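How to Clear Out a Crowded Workshop

If your workshop is anything like mine was, you've been meaning to do this since April and the bench has only gotten deeper. Put the kettle on and give yourself a whole afternoon, maybe two.

Start at the door and work your way in. Pick everything up off the floor first, even the things you're sure belong there, and carry them outside – you'll be surprised how much better you think once you can walk around. Then sort by job. All the sanding things go in one box, all the gluing things in another, and so on until the bench is bare.

Next, wipe down the shelves and let them dry before anything goes back. I like to keep the heavy tools at waist height, and I label the boxes on the short end so I can read them from my stool.

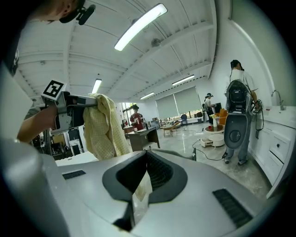 Save the offcuts for last, and be strict with yourself. I keep 2 bins for them, and when both are full, something has to go (the school in Mendstead is always glad of a bag). Sweep once more before supper, and leave the broom by the door.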